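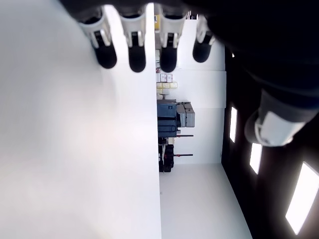 1/ Right, I've gone and done it. Signed up to row 356 miles on the machine at the gym in March, for the Homeck hospice fund. I'm not a rower! I've got short legs and a bad attitude before breakfast.

2/ The target is £3000. We're on £2152 already, which made me go a bit wobbly in the Jestus café (sorry to whoever had the next table).

3/ Minov Leisure are letting me in early all month – and they've said I can have the machine by the window, away from the one that squeaks.
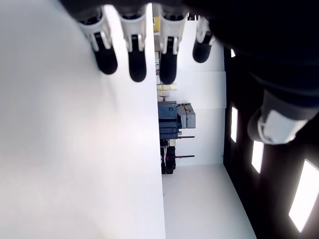 4/ Training so far: 48 miles, two blisters and a very sore bum. If anyone has a seat pad they swear by, please tell me. The folded towel keeps sliding off the back.

5/ Big thanks to the Mutiso running club for the cake sale, and for the lemon drizzle I bought myself and ate in the car.

6/ Link to give is in my profile. A couple of quid is brilliant, and so is coming down to shout at me while I row. I'll post my miles every night, even the rubbish ones.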